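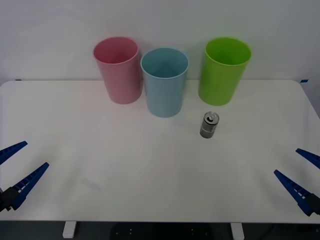 Andor Kun wants to know why anyone would give a talk about plastic cups when glasses exist, and whether there will at least be something in them. His note came in with the lunch orders, so he gets answered first.

Leave the slide up. Let people find their chairs. Do NOT start with the joke about the cup being half full. It was tried in Hivolov and a man in the second row got up and left.

Title, if anyone asks: Whose Cup Is This? Drinks at Long Meetings.

OPENING (2 min)

Say hello. Say I have been setting out drinks for Genico meetings for 7 years and I have been thanked for it, on one occasion, by a person who thought I was someone else.

Answer Andor. Glasses are lovely. Glasses also all look the same, and by ten in the morning a table of them is a crime scene. People put one down to make a point, pick up a different one, and carry on making the point. Then they take a fresh glass to be safe, and the whole thing starts over.

A pink cup is a pink cup. You may not like it. You may feel it does nothing for your authority in a budget discussion. You will still know which one you were drinking from.

(Point at slide. Pink, blue, green. Don't explain further, they can see it.)

THE RERKOVAU LUNCH (5 min)

Tell it short this time.

70 people, one long room, all white cups, a marker on a string so that guests could write their names. Marker was dry by the time the first tray came out. Someone fetched a ballpoint. Ballpoint does not write on plastic, as several people went on proving to themselves for most of the soup.

After that we went to colors. One color for each end of the room and one for the middle. Go back to your end, find your color, and you have a fighting chance.

Pause here for the person who says "but then everyone at my end has the same color." Yes. Agree with them. At a table of three or four, give everybody a different one. At a lunch for 70, lower your hopes and put out small tables.

SHAPE (4 min)

Tall and tapered, wider at the top. They stack. They also stick together if you stack them wet, and then you have one very tall cup and a guest watching you wrestle it. Dry them first. Upside down on a rack, overnight if you can spare the rack.

A thick rim is nicer to drink from than a thin one. I will fight people on this. Erzsébet Kelemen will fight back, so look at the other side of the room while saying it.

Tall cups tip. Keep them toward the back of the table, away from sleeves and anybody who talks with a folder in one hand.

CANS (3 min)

Sooner or later somebody brings a can to the table. Small one, usually. Fine by me. The trouble is the person who opens a can, pours half of it into a cup, and now owns two drinks and finishes neither. At clean-up you get a can with an inch in the bottom, and you learn about the inch when it goes down your wrist.

House rule at the Major building, and I recommend it: can OR cup. Sign is next to the sink. It has been up since May and has been corrected for spelling by two different hands, so we know people read it.

TABLE (2 min)

Pale table, plain wall, bright cups. Anything left behind shows up from the door. I used to cover everything with a flowered cloth. We lost a blue cup on that cloth for a whole afternoon, among the cornflowers.

Skip the cloth. Wipe the table. If they want flowers they can have a vase, at the end, where it bothers only the person sitting there.

QUESTIONS

Likely ones:

Paper cups? They go soft during anything longer than an hour, and so do I.

Can you put coffee in these? Please don't. Mugs are on the other shelf.

What if two people both want the green one? They will. Everyone wants the green one. Whoever arrives first gets it, and the late ones get pink.

Lids? See me afterward, bring time.

Cups to go back to the kitchen in room 344, rinsed. Not 346, that's the copier.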